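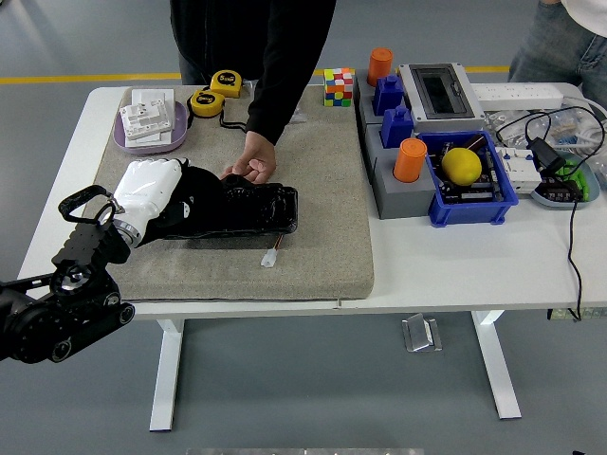
The white table with the speckled mat on it.

Sun 14 June

I want to write about felt, because three people asked me by mail what to put under a sewing machine, and I gave each of them a different answer.

When I moved to Vilthorpe in October, I rented a room above a shop. The floor there is old and it carries every sound. I sew in the evening, after work, and my neighbor downstairs goes to bed early. In the first week she came up, very polite, and asked if I was building something. I was hemming a curtain.

So I started to try things. First I put a folded bath towel under the machine. It was quiet, but the machine walked on it, and at high speed it walked toward me. Then I tried a rubber mat for the kitchen sink. It held well, but it had a smell which stayed in the fabric, and I had to wash a blouse two times.

My aunt, Shuk-fan Tu, sewed shirts at home for many years, and she always used pressed wool felt, cut a little bigger than the machine. I called her and she laughed at the bath towel. She told me to buy the thick kind and to ask for an offcut, never for a new sheet. I found one at Lucero, the upholstery place behind the station. They wanted 24 for a piece which would be around 90 in the catalog. It had a burn mark in one corner, and I cut this corner away.

The felt is good. It does not slide, and the sound became lower — more like a hum than a knocking. My neighbor says she hears it only when I make buttonholes. Two things I would do differently. I would wash my hands before cutting, as pale wool remembers everything. And I would use a new blade from the beginning. With the old one my first edge looks chewed.

For a heavy machine I am not sure. Mine is light. If somebody has an old iron one on felt, please write me how it behaves after a year.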